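Zitronen-Eistee selber machen, wird immer bitter

Rolleo
Hallo zusammen, ich trinke im Sommer literweise Eistee und möchte endlich weg vom Gekauften. Gestern der dritte Versuch: 600 ml kochendes Wasser, vier Beutel Schwarztee, eine ganze Zitrone in Scheiben gleich mit rein, alles zusammen abkühlen lassen. Ergebnis: pelzig, bitter und trüb wie Spülwasser. Mehr Zucker hilft auch nicht. Was mache ich falsch?

3 Antworten

Mulladley
Oh, tolles Thema, da bin ich sofort dabei! Zwei Sachen stören bei dir: Der Tee zieht viel zu lange, und die Zitrone mit Schale gehört nicht ins heiße Wasser. Aus dem Weißen unter der Schale kommt richtig viel Bitteres. Ich mache es so und bin jedes Mal wieder begeistert:

Schwarztee bei mir höchstens vier Minuten, Beutel raus und bloß nicht ausdrücken! Zucker im warmen Tee auflösen, 38 g auf deine Menge reichen mir völlig. Dann auf Zimmertemperatur kommen lassen und erst jetzt den Saft dazu, Scheiben nur ins Glas.

Wer es milder mag, nimmt grünen Tee mit 80 Grad heißem Wasser, zwei Minuten, fertig. Zum Vergleichen lohnt sich ruhig mal ein fertiger Zitronentee, der von 蘭芳園 (Lan Fong Yuen) zum Beispiel, da habe ich mir einiges für meine Mischung abgeschaut.

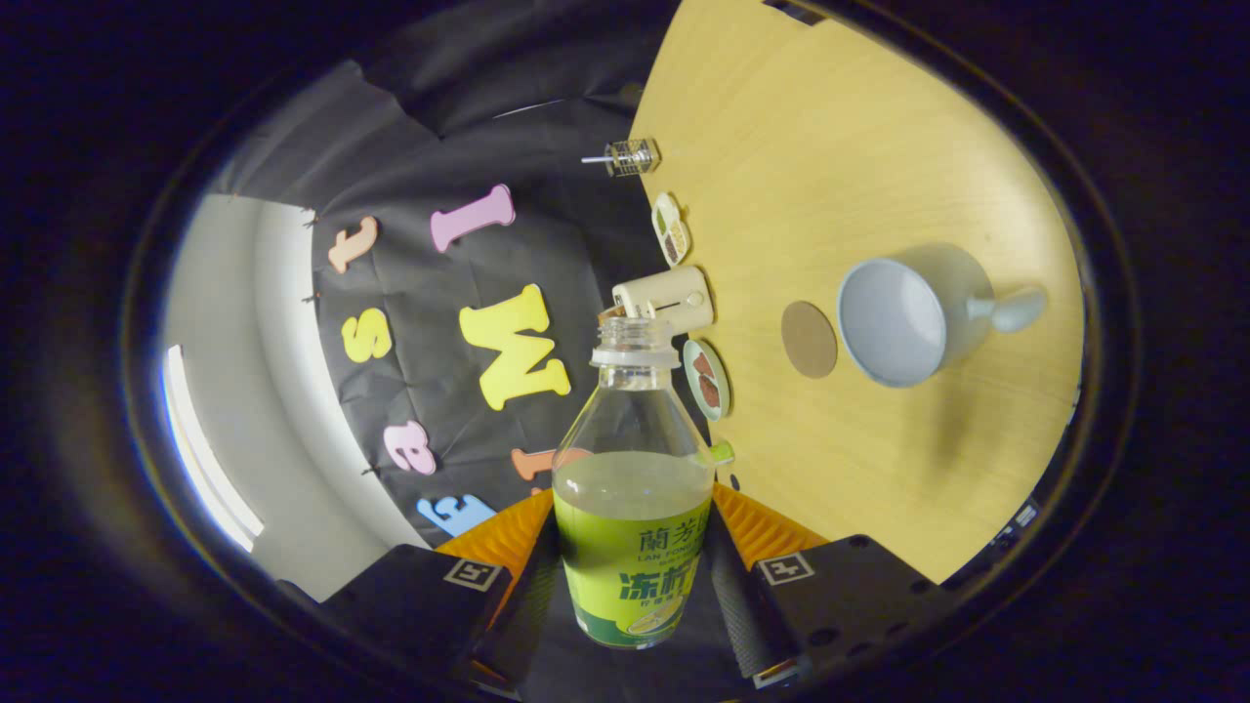
Kalt ziehen lassen, die faule Variante

Beutel abends in kaltes Wasser, ab in den Kühlschrank, nach 11 Stunden rausnehmen. Schmeckt wunderbar weich, und trüb wird bei mir so gut wie nichts. Den Zucker vorher als Sirup anrühren, kalt löst er sich schlecht. Probier das unbedingt, ich freu mich schon auf deinen Bericht!

Fomolow
Nimm halt Pfefferminztee, der wird nicht bitter.

Blomqvist
Mulladley hat recht mit der Schale. Ergänzung zum Trüben: heißen Tee nicht direkt in den Kühlschrank stellen, das gibt gern Schlieren. Und falls euer Wasser hart ist, vorher filtern, bei uns war das ein Riesenunterschied. Ein Blatt Minze dazu ist übrigens herrlich!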